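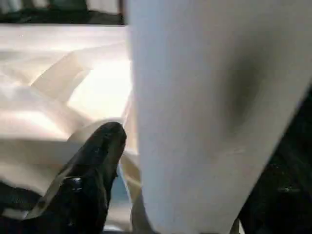
Fig. 1. White sheet material next to crumpled cream and beige fabric.

Ruvora Textile Terms, data card

Summary
Ruvora is a glossary of household textile terms with plain-language definitions. It holds 2000 entries in three languages: English, Estonian and Italian. The source text comes from care leaflets and sewing manuals supplied by Rätsep and Clastico. The glossary is meant for spell checkers, search synonyms and translation memory. It contains no product listings and no prices.

Files
terms.tsv: one entry per line, UTF-8, tab separated
senses.tsv: definitions, keyed by term_id
links.tsv: synonym and broader-term pairs
CHANGES.txt: edits by release
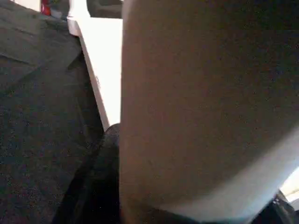
Fields
term_id: integer, stable across releases
lang: en, et or it
lemma: dictionary form, lower case
pos: noun, verb or adj
source: rat or cla
status: checked or draft

Empty fields are written as a single hyphen. Do not treat the hyphen as a null in links.tsv, where it marks a pair with no direction.

Preparation
Leaflets were scanned at 600 dpi and run through OCR. Lines with a low confidence score were retyped by hand. Duplicate lemmas were merged only when part of speech and definition both matched, so "seam" appears twice, as a noun and as a verb.

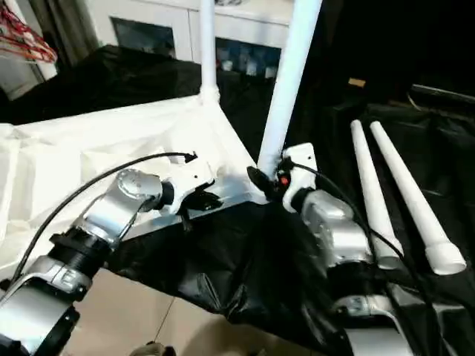

Compound nouns in Estonian were left whole. Splitting them with the Rosow tokenizer gave wrong heads in around 430 cases, and that output was dropped. The tokenizer is still used for the English and Italian definitions.

Known issues
Italian plurals are missing for most draft entries.
"Fleece" has one sense where it needs two.
Some broader-term chains loop back to their start. Set a depth limit when walking them.

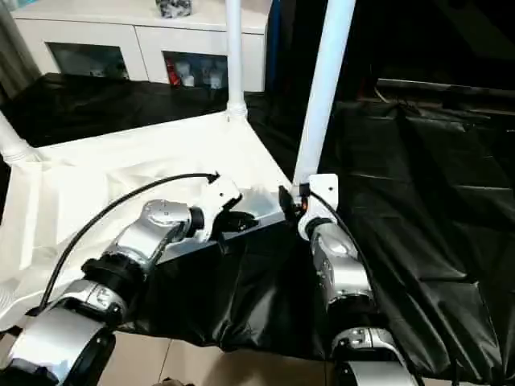 License and updates
Definitions may be reused with credit to Ruvora. The scans are not included. The next release is planned for May and will add the missing plurals. Report errors by term_id, with the source code and the corrected text.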